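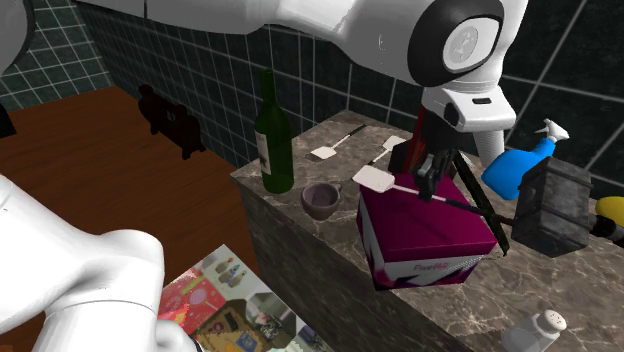 I bought the Drenmont 50 because every forum thread on cheap portrait lenses ends with somebody telling you to buy it. I have used it for a month now and I am not convinced. My main complaint is what it does with white subjects. Any smooth white casing against a tiled wall, like the arm over the counter up top, is where this lens gets into trouble. Wide open, pale edges pick up a purple line that takes real work to remove. Stop down two stops and it mostly goes away, but then why pay for the fast version?

Gisari says the autofocus motor is silent. Mine ticks. You won't hear it in a cafe, but it is all over the audio if you record with the on-camera mic. It also hunts in dim rooms, and 2 firmware updates haven't changed that.

Build is decent for $302. The focus ring turns smoothly and the mount is metal. The hood is flimsy and has already come loose in my bag, and the cap is worse.

My old Jacquet manual lens is slower and heavier, and I still reach for it when the job matters. The Prurden is supposed to get a new version in November, and I'd wait to see the price before spending money on this one.

Fine for family pictures in daylight. Mine is going back up for sale.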